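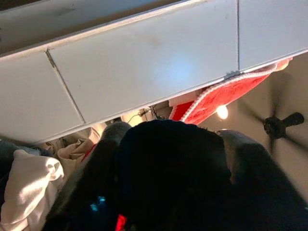
About Merken

Merken writes software for two-armed robots that handle cloth. We are a company of 14 in Prutitz, and we sell three things: a perception package, a motion planner called Gernmont, and a set of logging and replay tools called Paewai. We don't build arms. We don't sell a household robot and we would be wary of anyone who offered you one this year.

If you came to this page looking for the word "revolution", there are plenty of other companies to read about. We have watched a lot of laundry demos. Most are one shirt, laid flat on a bare table, under good light, folded once. We have no quarrel with the engineering in them. We do object to what gets said afterwards, usually by the sales side, about how close all this is to working in an ordinary house.

How we got here

Eero Kokkonen started Merken after several years of writing motion planners for warehouse arms. Warehouse work spoils you. The boxes have corners, the corners stay put, and the planner can treat everything else as a wall. He wanted to know how much of that code would survive contact with a pair of trousers, and the answer was very little. The first version of Gernmont assumed that an object keeps its shape between being seen and being grasped. It took us far too long to throw that out, and bits of it still turn up in the older modules.

Our early tests were run on bare tables too. We passed them, put the results in a slide deck, and then had a bad month when a customer asked to see the same thing next to a washing machine. Now we test in rooms with cupboards, shelves, tangled cables, glossy surfaces and cloth heaped up beside the arms. Glossy black in particular is a nuisance for depth sensing, and we have yet to meet a vendor's data sheet that mentions it.

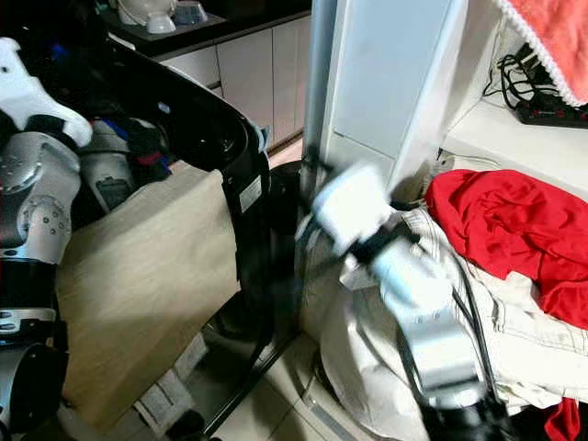
What we make

Perception. Our package takes head and wrist camera streams and gives back regions of cloth, likely edges and a confidence for each. The confidence is the part we would defend. A red thing lying on another red thing may be one garment or two, and software that always picks an answer will be wrong in a way you can't trace later. Ours is allowed to say it doesn't know, and the planner has to cope with that.

Gernmont. A planner for two arms working close together. It replans while the arms are moving and keeps a margin around cables, rims and lid edges. It is slower than we would like. Customers who turn the margin off get faster cycles and, sooner or later, a bent finger bracket.

Paewai. Logging, replay and labelling. Every run is kept, including the ones that embarrass us, and each can be stepped through with camera views, joint states and planner decisions lined up on one clock. We wrote it for ourselves. It now has more outside users than the other two put together, and we have had to accept what that says about the state of the field.

One of the jobs we come back to most is the two-handed hold at a top-loader: one gripper pinching a dark garment near the machine, the other close to the far side of the cloth. Dark blue on black is a poor colour match for a camera, and the drum opening is full of small holes that an edge detector would love to call a hem.

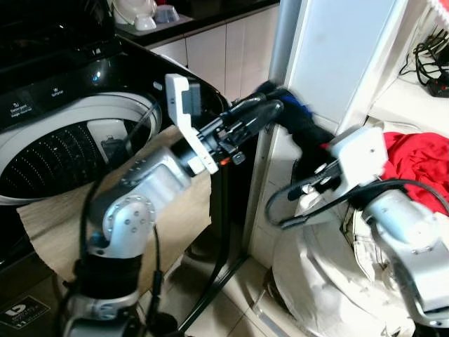 Photo: Merken, Prutitz test room

How we report results

Our current release was judged on 1,267 logged grasp attempts. We send the full log to anyone evaluating the software, failures included, and we'd ask you to request the same from whoever else is on your list. A success rate with no log behind it is an advert.

We also don't publish a single headline score. A sock and a fitted sheet have no business being averaged together.

What we won't claim

That it will work in your building untouched. Setting up a new site takes us 20 working days, and 26 if the arms are a model we haven't driven before. That it learns on its own after we leave. That a person can stop keeping an eye on it.

Working with us

We take on a small number of new sites at a time. Write to the Prutitz office with the make of your arms, your camera positions and a few plain photographs of the room as it usually is, please don't tidy it first. Eero reads these himself and will tell you if he thinks you should spend the money on something else.

Page last revised December 4, 2023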